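Failure labels vs just more demos, our result on letter sorting

sirnon_bench
ok so finally got numbers off the bimanual rig. question we started with: if you already have a pile of clean demos, is the next bit of operator time better spent on more clean ones or on recoveries (start from a bad state, fix it, carry on).

Base policy trained on 3,000 clean episodes. Then two branches. Branch A gets 900 more clean. Branch B gets 900 recoveries. Same operators, same table, same training length. 100 trials each, scored by Bok-nam Sun who didn't know which branch was running.

B wins, and not by a hair. Most of the gap is in second attempts: A closes on nothing, lifts, carries the nothing to a plate and opens. B goes back for it. Writeup in March hopefully, Ignacio Mahmoud is doing the plots.

jlchuang
What's the task exactly? "letter sorting" could be anything. And are both arms needed or is it one arm with a spare?

sirnon_bench
foam letters in a pile, three plates, each arm works its own side and either can take the middle. policy picks the letter, the plate comes from the prompt. both arms needed, reach is rubbish across the centre.
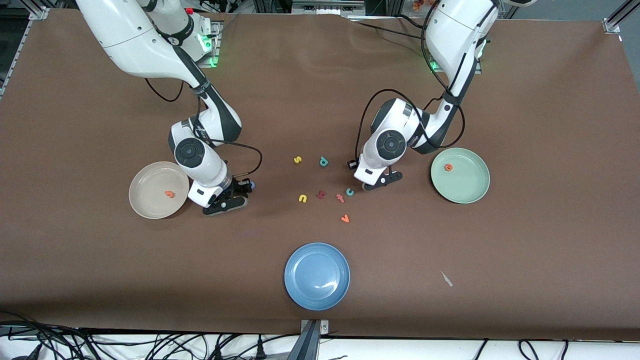

Recovery demos are started by hand, so the operator sets up a mess and goes from there. Letter half under a finger, letter on the wrong plate, two touching. We don't wait for a natural failure, takes forever. Layout is the same for both branches: beige plate left, green right, blue at the front, pile in between, and you can see how the orange t and its neighbours end up bunched near the c. Bunching is where A falls over. It goes for the gap between two letters as if the gap was a letter.

detel_ham
Not convinced. Your 900 recoveries start in states the clean set never visits, so B has seen a wider spread of starts full stop. That isn't evidence for recovery, it's evidence for variety. Where's the branch with 900 clean episodes from messy starts?

sirnon_bench
fair. there isn't one. thought about it, ran out of operator hours

detel_ham
Then I'd drop "recovery" from the title till you've got it. We had the same argument at Detel over a bin task, and once starts were matched the gap shrank to something I wouldn't publish.

soyulh
Chang-ho you say that every time, and your bin task was suction. A failed suction pick is a pressure reading, the thing knows straight away. Foam in finger grippers squashes and you get a width that could be anything. I'd expect recoveries to matter loads more here.

detel_ham
Could be. Still want the branch.

jlchuang
Agree w/ Chang-ho on the control, agree with So-yul that it probably survives. Other question, episode length. Recoveries must be shorter if they begin half way through? So matched on episodes isn't matched on frames.

sirnon_bench
other way round, they're longer. operators fiddle. havent matched on frames, will subsample B and rerun, thats cheap at least

soyulh
Also was the blind scoring really blind? If B retries and A doesn't, Bok-nam knows by trial five which is which.

sirnon_bench
ha. yes probably. success is just right letter on right plate at the end of the clock though, not much room for opinion. video is kept, happy for someone outside to rescore

jlchuang
I'll do 100 of them if you send the lot shuffled. Not doing both sets.

sirnon_bench
deal, will send tonight. And will ask about hours for the messy start branch, no promisess

detel_ham
Post it here even if it goes my way please

14 replies hidden by filter · 1,468 views · 6 shares
Contact the moderators | © Bravetti Boards | Back to top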